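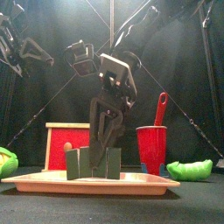

Hallix linkage gripper kit, reviewed after a month in a shared workshop

February
By Hina Magsi

The kit covers two grippers, plates, links and hardware. Assembly took Tariq Gilani and me one evening. The holes lined up, but the manual skips the torque values, and two joints bound until we backed the bolts off.

Upright blocks are the hard test, with fingers going down into a narrow gap. We logged 100 tries and got 71 clean lifts - most misses were a fingertip clipping the neighboring block. The cup went better.

Cable routing at the wrist is poor. At 242 dollars I would buy it again, with thinner fingertips.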